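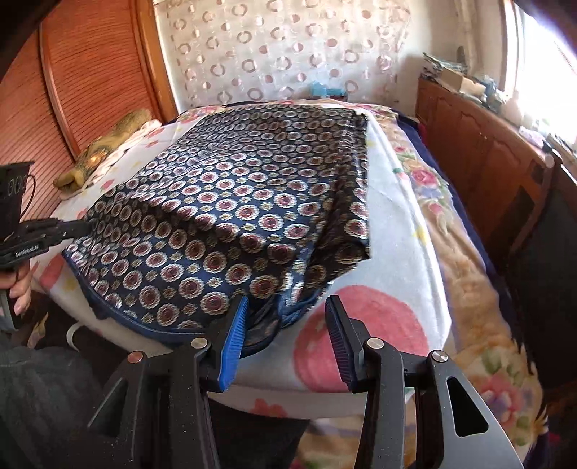
*Navy cloth with a repeating medallion print, on a white bedspread*

A **medallion print** is a printed textile pattern built from round or near-round motifs repeated at regular distances over a plain ground. The motif usually has a marked centre, one or more rings and a decorated outer rim. Smaller shapes such as dots, diamonds or leaves are often placed in the gaps between the medallions. The pattern is used for clothing, scarves, bed covers, cushions and curtains.

## Terms

In the textile trade the word *medallion* has two meanings. In carpets and bed covers it often refers to a single large figure in the middle of the piece. In printed cloth sold by the metre it refers to a small figure repeated many times. This article deals with the second meaning.

The cloth between the motifs is called the ground. The small shapes that fill it are known as fillers or spacers. A rim made of a row of small curves is described as scalloped.

## Layout

Every medallion print is based on a repeat, the smallest block of pattern that can be copied in all directions without a visible join. The simplest arrangement is the block repeat, in which the motifs stand in straight rows and columns. In a half-drop repeat each column is moved down by half the height of the block, so that the medallions lie on diagonal lines. A brick repeat works in the same way but moves the rows sideways.

Half-drop layouts are common in dress fabrics. They hide small errors in printing and cutting, and the eye is less likely to pick out stripes. Block layouts are easier to match at seams and are often chosen for curtains.

Scale depends on the intended use. Small medallions are preferred for shirts and blouses, where a large figure would be broken up by darts and pockets. Larger ones are used for bed covers and wide skirts.

## Methods

### Block printing

In hand block printing, the pattern is carved in relief on a wooden block, coated with colour and pressed onto the cloth. A separate block is normally needed for each colour. The printer lines up each impression with the last by means of small guide points at the corners. Slight gaps and overlaps between colours are usual.

### Screen printing

Screen printing pushes colour through a mesh that has been sealed wherever no colour is wanted. Flat screens are suited to short runs. Rotary screens, in which the mesh forms a cylinder, are faster and are used for long lengths. As with blocks, one screen is made for each colour.

### Digital printing

Digital machines spray dye or pigment directly onto the cloth and need no blocks or screens. The number of colours is not tied to the number of tools, and short lengths can be printed at little extra cost - one reason the method spread among small studios after 2000.

## Dark grounds

A pale motif on a dark ground can be produced in several ways. The ground may be printed around the motif, leaving the cloth bare where the pale parts fall. In resist printing, a paste or wax keeps dye away from chosen areas. In discharge printing, the whole cloth is dyed first and the colour is then removed where the motif is to appear.

Dark grounds need careful washing. Loose dye can stain the lighter parts of the pattern, and makers often advise a separate cold wash.

## Sewing

Cutting medallion cloth takes more fabric than cutting a plain one, as the pieces have to be moved to bring the motifs into line. The extra length depends on the height of the repeat and the number of pieces to be matched. Dressmakers generally match the centre front first, then the side seams - sleeves are often left unmatched above the elbow.

## See also

- Block printing
- Paisley
- Repeat (textiles)
- Resist dyeing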